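Stumton Upholstered Bench, Gray: One Winter In

I bought the Stumton to sit on. I mention this because in three months I have sat on it perhaps nine minutes a day, to put on shoes, and the rest of the time it has been working as the place where laundry goes to be folded. It is good at this. It is better at this than at being a bench, and I will get to why.

The facts first. Mine is the longer one of the two, in the color the store calls Fog, and it cost $288 before delivery. It came in one very large box with the legs in a bag zipped into the underside, a thing the instructions mention on the last page. I spent a while looking for the legs. Once found, they screw in by hand. Budget 15 minutes, plus however long you spend accusing the delivery company.

I had been going back and forth between this and the Bråten, a slimmer bench with a smooth seat and a lot of admirers. My neighbor Noreen Noonan has the Bråten. It looks wonderful in her hallway and everything placed on it slides off. Mail, gloves, a cat. The Stumton has a nubby, speckled fabric that grips whatever you put down, and that settled it for me.

The fabric

Speckled gray is the best color ever invented for people who own things that shed. Lint disappears into it. Crumbs disappear into it, until you run your hand along the seat and find the whole population. I vacuum it with the small brush every other Sunday and it comes up looking the way it did in the store.

It does pill a little at the front, where the backs of knees go. I ran a sweater shaver over it once in February and have decided not to look closely again. Coffee came out with cold water and dish soap. Red wine I can't report on, though I have friends coming over as soon as that is a thing people do, and I expect to have data.

The corners are rounded and padded, and I thought they were an affectation until I walked into one in the dark. I now consider them the main safety feature of the house.

Folding on it

The seat is deep enough to lay out pants lengthwise and still get both hands around them, and the nap holds a leg in place while you deal with the other one. On a bed you are folding on something soft that dips toward you. On the dining table you are folding on something that had soup on it. The Stumton is firm, flat and, at my height, slightly too low, so by the second load my back has opinions.

The real test is track pants. Cotton behaves itself anywhere. Slippery pants with trim down the side want to twist, and on most surfaces you get the legs lined up and then watch them wander off. On the bench they mostly stay where they are told. My method, for what it's worth: smooth the legs together, stripe facing out so you can see whether it's straight, bring the hem up to the waist, then fold once more. Bright red against the gray is also very easy to work with. Black socks on it are another matter and I have lost several in plain sight.

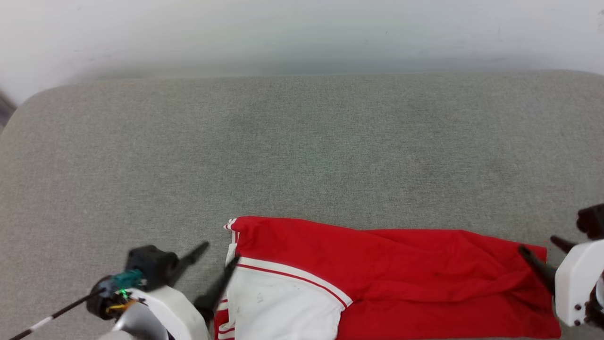 What I'd change

The height, as I said. Two more inches and I would stop complaining, at least about that.

The cover doesn't come off. There is a zipper on the underside that suggests it might, but it goes to the leg compartment and nowhere else. I wrote to the store about it and got a very courteous reply from a Gerardo Lagman, who confirmed that the zipper was for the legs and hoped I was enjoying the bench. I was, on the whole.

There's no storage inside. The Clurnier has a lift-up seat and I was tempted by it, but my sister owns one and it currently holds a tent, a waffle iron and a box of cables for devices she no longer has. I know what I'm like. A bench with a lid would be full by the weekend, and then I'd have clean laundry on top that had to be moved every time I wanted a waffle.

One leg squeaks if you sit down at the left end. Tightening it helps for a week. A felt pad helped for longer.

Who should get one

If you want a bench for a hallway and you're tall, try it in person first when the stores open up again. If you want it for the end of a bed, it's a fine size for that, and mine spent its first week there before I moved it against the wall where the light is better. If you have a household that produces sportswear at the rate mine does, just buy it and stop using the couch.

I'd take off a point for the cover and half a point for the squeak. Four out of five, say, and I'm not going to argue with anyone about the arithmetic.

Posted Friday, May 1, 2020

Update, same evening: Hòa Hứa asks whether it would hold two adults. It has held me and a full basket of towels, and I'd guess the towels were the heavier of us.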